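Wanura 卓上アームデータセット README

ロボットサークルDrurkelの学生がつくった、卓上片づけ動作のデータ集です
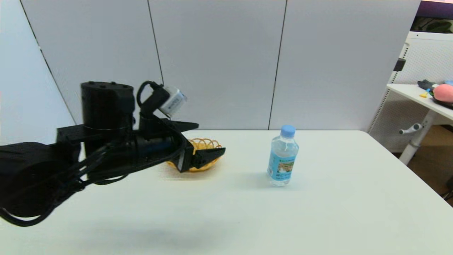 このREADMEは、データを使ってくださる方と、来年度に入ってくる後輩のみなさんに向けて書いています。少し長くなりますが、つまずきやすいところはなるべく省かずに書いたつもりなので、お茶でも飲みながらゆっくり読んでいただけるとうれしいです。

はじめに

Wanuraは、Drurkelの卓上班が授業の合間に集めてきた遠隔操作の記録です。もともとは学内の競技会Terkport杯の「テーブル片づけ部門」に出るための練習用で、外に出すことはまったく考えていませんでした。ところが2月の報告会で他校の方から「うちの新入生にも触らせたい」と声をかけていただき、それならきちんと整理しようという話になったのです(整理のほうが収録よりずっと大変でした!)。

課題はとても素朴で、机の上の物をつかみ、指定の場所へ移すというものです。飲み物のボトルや小さなかごのような、部室や家にふつうにある物を使っています。高価な治具や専用の部品がなくても、似たような練習を始めてもらえるようにという気持ちからです。

収録内容

エピソード数:1000超
課題の種類:10
操作者:2名(Jonalyn Macapagal、Emil Hubmann)
失敗として印をつけたエピソード:134
映像:頭部視点と手首視点
その他:関節角度、グリッパの開度、課題文(日本語と英語)

失敗したエピソードは消さずに残してあります。最初は恥ずかしくて全部捨てるつもりだったのですが、Emilが「失敗の手前の動きがいちばん勉強になる」と言い張りまして、いまでは私もすっかり同じ意見です。学習に使いたくない場合は、一覧ファイルのsuccess欄で除外してください。

フォルダの構成

episodesには映像と関節データが、metaには課題文と一覧ファイルが、toolsには再生と変換のためのスクリプトが入っています。とりあえず中身を見てみたい方は、toolsの中のplay.pyにエピソード番号を渡すのが早いと思います。うまく再生できないときは、たいていパスに日本語が混ざっています。英数字だけの場所に移して、もう一度試してみてください。

収録の手順

一回の収録は、物を置く、アームを初期姿勢に戻す、課題文を読み上げる、操作する、判定をつける、という流れです。読み上げは記録には残りませんが、声に出すと操作者の迷いが減るので習慣になりました。物の位置は毎回少しずつずらしています。きっちり同じ場所に置きたくなる几帳面な方ほど、ここはぐっとこらえて、気軽に動かしてください。

判定は操作した本人ではなく、もう一人がつけます。ボトルが倒れたら失敗、目標の場所からはみ出したら失敗、つかみ直しは何度でも可、という決まりです。つかみ直しの多いエピソードは少々じれったいのですが、初心者の操作らしさが出ていて、見返すとなつかしくなります。

透明なボトルについて

透明な物は深度の値が乱れやすく、卓上班でもずいぶん悩みました。結局、このデータには深度を入れていません。いくつか試したうえで、カラー映像だけのほうが扱いやすいという結論になりました。深度がどうしても必要な方には、あまり向かないデータだと思います。ごめんなさい。

ベースラインとして、模倣学習の小さなモデルKollerの設定ファイルも付けてあります。部室のパソコンで一晩回せば、とりあえず物に手を伸ばすところまでは育ちます。その先のつかむ動作は、まだあまり安定していません。改良してくださった方は、ぜひ結果を教えてください。みんなで大喜びします。

わかっている問題

・初期のエピソードには、手首視点の映像が頭部視点よりわずかに遅れているものがあります。一覧ファイルのnote欄に「遅延」と書いてあります。
・課題文の表記がそろっていません。「かご」と「カゴ」と「バスケット」は同じ意味です。
・操作の癖が二人ではっきり違います。Jonalynはゆっくり上から近づき、Emilは横からすっと入ります。混ぜて使うときは、operator欄を見て偏りを確かめてください。
・照明や背景の種類が少ないので、別の部屋でそのまま動くとは思わないでください。

利用について

授業、部活動、個人の勉強には自由にお使いください。発表などで使われる場合は、どこかに「Drurkel Wanura」と書いていただけると部員の励みになります。データを加工して配り直すときは、このREADMEも一緒に入れてください。商用での利用を考えている方は、先にご相談をお願いします。

質問や不具合の報告は、リポジトリの課題欄へどうぞ。試験期間中は返事が遅くなりますが、必ず読んでいます。エピソード番号と、使った環境を書き添えてもらえると助かります。「動きません」だけでも大丈夫ですよ、こちらから聞き返しますので。

謝辞

夜遅くまで部室を使わせてくださった先生方、競技会の運営のみなさん、そして変換スクリプトを何度も直してくれた先輩に感謝します。

最終更新:10/7/26
文責:Jonalyn Macapagal(Drurkel卓上班)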